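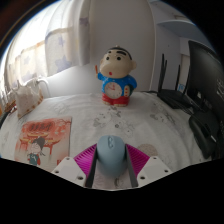
Publikationen > Wohnen und Arbeiten > Endale-Studie > Abschnitt 4

4.2 Die Decke bleibt liegen

Mit den Tischdecken hatte ich ehrlich gesagt nicht gerechnet. In meinem Kodierplan vom Februar gab es Tischplatten, Schreibunterlagen, Mauspads, Kabelkanäle (sogar zwei Sorten!), aber für Stoff auf dem Tisch war schlicht kein Feld vorgesehen. Sumeya Ejigu hat das beim ersten Durchgang bemerkt und mir eine ziemlich lange Randnotiz hinterlassen, und danach haben wir die 831 Tische aus Endale noch einmal von vorn kodiert. Die Einträge aus Wivgate kamen erst später dazu, mit ihnen sind wir jetzt bei 1.310.

Was mich an den Decken so beschäftigt: Sie gehören zum Essen, zum Besuch, zum Kaffee am Nachmittag, und dann liegt da eine Computermaus drauf. In Abbildung 7 ist es eine weiße Decke mit einem dunklen, geschwungenen Motiv, die Maus ist hell blaugrau und hat vorn ein schmales ovales Feld für Rad und Taste. In der älteren Literatur zum Heimarbeitsplatz würde man so etwas als Übergangslösung führen. Ich habe das in meiner Masterarbeit genauso gemacht und nehme es hiermit zurück. Im Fragebogen nannten die Leute den Tisch nämlich munter »Schreibtisch«, auch wenn abends daran gegessen wurde, und auf die Frage, ob die Decke beim Arbeiten störe, kam meistens Achselzucken.

Die zweite Sache sind die Figuren. Wir nennen sie intern »Mitbewohner«, im Kodierplan heißen sie etwas trockener Kategorie 9 (Ziergegenstände mit oder ohne Nebenfunktion). Mein Liebling ist der Comicjunge mit der Uhr im Bauch, der in derselben Abbildung nahe an der Wand steht, mit dicken schwarzen Augenbrauen und kleinem roten Mund; er erinnert stark an Crayon Shin-chan. Ist das nun eine Uhr oder eine Figur? Wir haben lange darüber gestritten. Im Raster von Golgate müsste man sich entscheiden, bei Stemetholm darf man doppelt kodieren, und so haben wir es am Ende auch gehalten, obwohl die Tabellen dadurch nicht schöner werden.

Für die Auswertung in 4.3 zähle ich solche Stücke deshalb einmal unter Zeitmessung und einmal unter Zierde. Wer die Summen nachrechnet, kommt also über die Zahl der Gegenstände hinaus, das ist so gewollt. Die Decken laufen als eigene Variable mit, getrennt nach einfarbig und bedruckt. Bei Servietten und Platzdeckchen sind wir uns noch nicht einig.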